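Gripper keeps pinching the cloth along with the part - is it me or the sheet?

Posted by Shona Purves in Teaching by hand

I have been recording demonstrations with a pair of hand-held grippers, the sort you squeeze yourself and let the robot copy later. The job is small things on a soft surface: pick up, lift clear, put down near the cartons. On a bare table I was feeling rather pleased with myself. Then I put a cloth down and everything went to pot.

About one go in four, the jaws come up with the part and a generous helping of cloth. I then do what any sensible adult would do and shake it. I now have 300 recordings, and I strongly suspect I am teaching a robot to shake things.

Things I have tried: going in slower, going in faster, swearing. The surface underneath is rounded and gives a bit when pressed. I have a second gripper for the other hand but it mostly hangs about at the side. Should I bin the lot and start again on something flatter, or is there a way of doing this properly?

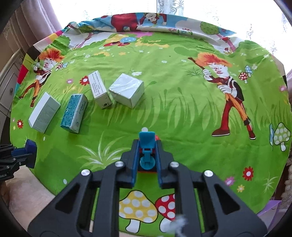
Page last changed: August 20, 2022

The little teal piece is the worst of the lot. It has a flap at one end, a round disc at the other and a narrow neck between them, so there is no obvious place to grab it. The boxes are much better behaved, apart from the shiny wrapped ones, which slide.

Boris Jireš

Don't bin them. Sort them. Watch each one back and put it in one of three piles: clean, pinched but recovered, and shaken. Keep the first pile, keep the second if you put the cloth down calmly and tried again, and throw the third away without ceremony. Recoveries are worth having. Shaking is a personality, and you don't want it copied.

As for the pinch, my guess is you are pressing down before you close. On a hard table the table stops you. On anything soft it lets you carry on, and the cloth wells up between the pads. Try this:

Stop when the pad tips only just brush the cloth.
Close about halfway and wait a beat.
Lift by a finger's width, then close fully.

It feels daft for the first 14 goes or so and then your hands get it. For the teal thing I would go across the neck every time. Pick one way and stick to it - if you grab the flap on one go and the disc on the next, whatever learns from you will aim for somewhere in the middle of your indecision.

And use the other hand! Rest the second gripper on the cloth a little way off and hold it taut. It has to be in every recording, mind, or the robot will help only when it feels like it.

Corentin Roussel

Iron the sheet.

Bülent Güler

Ironing won't help if the thing underneath is squashy, though I admire the confidence.

I agree with most of what Boris says but would keep a few on the flat table too. We did more than 2,000 on soft surfaces at Ikthorpe one January, and when we went back to a plain worktop the arm hovered over it as if it might sink. Also, a busy print is no bad thing, provided you swap it for a plain one now and again and move the boxes between goes. I left mine in the same corner for a week and got a robot that was very good at that corner.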